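# Writing the cell rules down

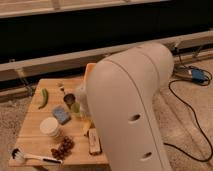
*The arm over the sorting board, with a chili, a sponge and grapes among the test items.*

Aishwarya Alva wrote the first safety sheet for the arms at Votance in April. It ran to 73 rules. "People signed it and didn't read it," she says. The current version fits on one page.

Most of the page deals with how a run starts. The operator checks the speed limit, says "arm live" out loud, and keeps one hand near the stop button until the first pick is done. No one reaches over the board while the motors are on, even to pick up a dropped item. "You press stop, you wait for the light, then you reach," Alva says. "It adds maybe ten seconds."

Sumathi Bhat looks after the logs. She wanted a rule on cables and got one: any cable on the floor is checked at the start of a shift and again after lunch. Food items get their own line too. Fresh produce is thrown out at the end of the day and the board is wiped before the next set goes down.

Every stop is logged with a cause. Bhat has 662 entries so far, and she reads them all. "A lot of them say 'operator unsure,'" she says. "I'm fine with that. I don't want anyone arguing with themselves over the button."

They disagree on one point. Alva would let a trained operator run two arms at once. Bhat wants one person per arm until they have 2000 logged runs without a contact. For now the page follows Bhat, and the rule comes up for review in 3 months.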